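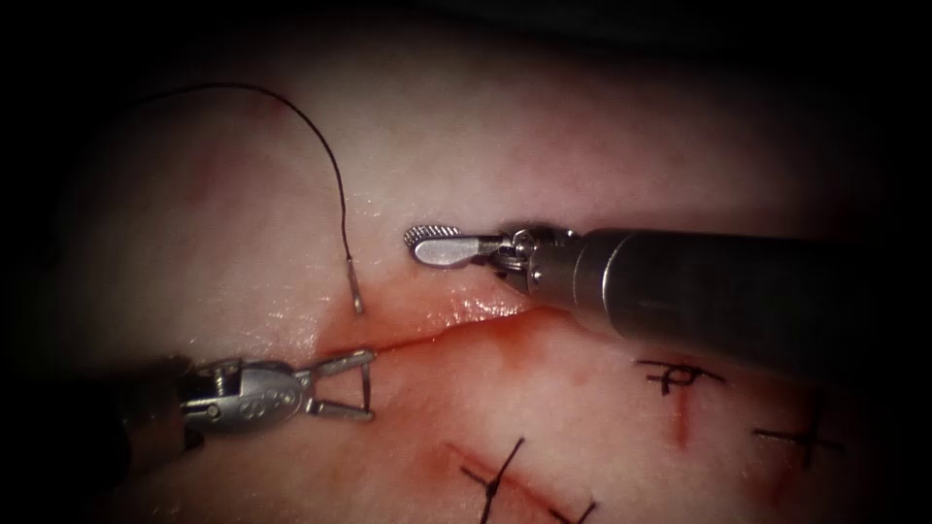 Session 3: paying for it

The purchase price of a surgical robot is the figure everyone can recite, and it is the one that will trouble you least once the thing is in the building. It gets approved once, with speeches. What follows gets approved every year, without speeches, by somebody who wasn't in post when the deal was signed. So begin a budget at the far end of the arm and work backwards. Four tied stitches and an open incision between two grippers is a modest bit of sewing, and every part of it that touches the surface comes out of a different budget line from the arms themselves. The needle and thread are consumables. The jaws are instruments with a limited life. The shafts may belong to either, depending on whose contract you are reading and how carefully it was written.

For these notes I use a made-up split of three headings. You may use more in your coursework, but not fewer.

Capital. Arms, console, camera, installation, the floor survey, the door that has to be widened. Students always forget the door. In last October's group exercise, one team placed a very handsome system on the second floor of a building whose lift stopped at the first.

Instruments. Anything that clips on and wears out. Ask the supplier for three things in writing: the permitted number of uses, what counts as a use, and what happens when an instrument is opened and then not needed. The Provell quotation in your pack answers the first in bold type, the second in a footnote and the third with a cheerful silence. Flino answers all three but charges for delivery each time you order, so buying little and often is a hobby for the rich.

Practice. This is the line that gets cut, usually by people who then complain that the robot stands idle. Trainees need hours at the arms, and hours use up instruments, thread, and whatever they are sewing. Put it in the budget under its own name. If you hide it under "sundries" it will be found and removed by someone feeling pleased with themselves. 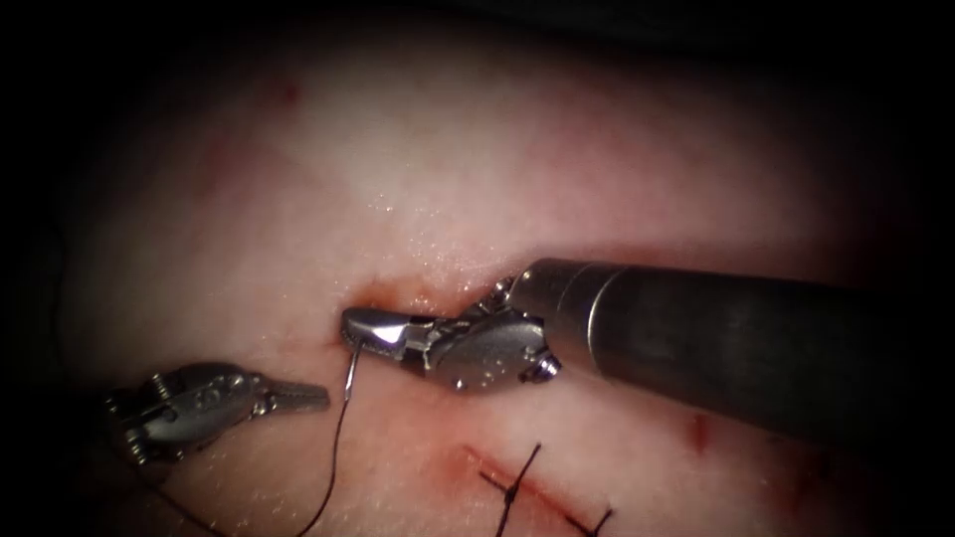 Now to the worked figures, which use the Gusine case. Gusine is a teaching centre planning 600 practice sessions a year. Its quoted instrument life is 30 sessions, and each session uses a pair. Divide one by the other and you get 20 pairs a year, which is what Gusine wrote down and is also where its trouble started. The sum assumes that every instrument lives to its full age, that no pair is dropped, and that the sessions arrive in an orderly queue. Santeri Laaksonen, who marked the first draft of the plan, wrote "optimist" in the margin and left it at that. He was being kind, as there was no line for repairs either.

Gusine then raised its forecast to 800 sessions without touching the instrument line. Do the division again and you need 27 pairs, because you can't buy two thirds of a pair, however persuasive you are on the telephone. Add spares on top. How many is a matter of judgement, and I shall want to see the judgement as well as the number.

A word on service contracts. Yazdani offers a cheaper one than the other two bidders, and it is cheaper for a reason you can find on page 3 of the terms. Look for the hours during which an engineer will answer, the difference between answering and turning up, and whether software updates are included or merely announced to you. Compare the bids over the whole life of the equipment. A first-year comparison will flatter whoever has pushed most of the cost into year two.

Leasing is allowed in your answer. If you choose it, say who owns the arms at the end, and who pays to have them taken away through the door you widened.

For next time

Read all three quotations, including the footnotes. Draw up a budget for Gusine at 800 sessions with the headings above, and state your assumptions on a separate sheet. Mark any price you couldn't find as "not quoted" and leave the box blank. A zero in that box will be read as a gift from the supplier, and I have yet to meet one of those.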